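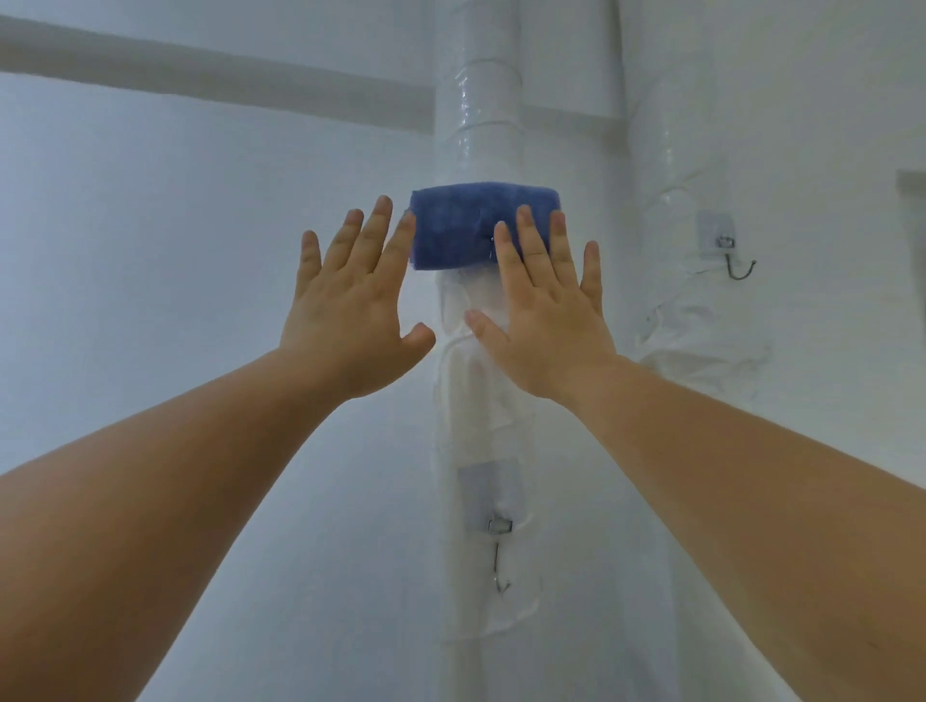 The Pipe in the Room

Every old apartment comes with one feature the listing forgets. Imelda Dimaculangan's is a tall white pipe, and it has been her enemy for 25 months. Paint was discussed. So was a fern. Then came plastic wrap, clear tape and a band of blue cloth, which her neighbor Szymon Kozłowski calls "the scarf."

"It's temporary," she says, of a project now on its second roll of tape. The cloth goes on last and takes both hands. On Saturday she plans to start on the radiator.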